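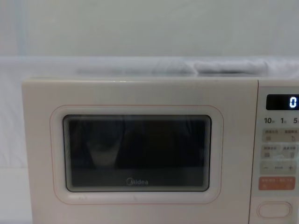

Plikitz, a two-person kitchen robot, gets its first open night at the Cenora workshop in July

For immediate use

Hi, I'm Pirjo Valtonen, and I'm very happy to announce that the robot arm Veikko Lahtinen and I have been building in a shared workshop is ready for company! We call it Plikitz. It's a small arm that's meant to work an ordinary microwave: open the door, put a bowl in, close the door, set the time and press start. Come and see it at the Cenora workshop in July, doors at 7 p.m., free to get in.

We started on my kitchen counter and moved to Cenora when the counter got too crowded (and I wanted to cook dinner again). Veikko does the metal and the motors. I do the code and most of the sweeping up. We've put 11 months of evenings into it and spent $2,927, and a good chunk of that went to joints we ended up replacing. The list of parts, with what we paid for each one, will be on the table for anybody who wants to copy it or argue with it.

The microwave we practice on is a cream-colored Midea with Chinese labels on the buttons. Veikko and I don't read Chinese, so we went through the panel with a phone translator and then taped a paper map of it to the inside of my notebook. Plikitz doesn't read anything either. It goes by where the buttons are: the long bar with the minus and plus, the orange-red start button under it, and the oval door release down at the bottom. That release gave us more grief than everything else put together! Push it off center and the fingertip skids. We went from a hard plastic tip to a soft rubber one, and I'd tell any beginner to begin with rubber.

"I thought the bowl would be the hard part," says Veikko. "I spent weeks on the bowl. Then I spent the whole spring on one button."

At the open night we'll run the full routine with cold rice, up to 90 seconds of heating per bowl, and you can try driving the arm yourself with the hand controller. Kids are welcome as long as a grown-up stays with them. We'll also show Huet, the little program I wrote for teaching the arm a new move by guiding it through once by hand. Huet runs on an old laptop and you can have a copy of it that same night, so bring a USB stick.

Next up is Plillinik, a second arm for holding the bowl steady while the first one stirs. So far it's a base plate, 2 motors and a lot of drawings, but we'll have it out on the bench.

Reporters and bloggers can come an hour early, at 6 p.m., for pictures and a quieter chat. Ask for me or Veikko at the front desk at Cenora, or leave us a note there ahead of time and I'll call you back.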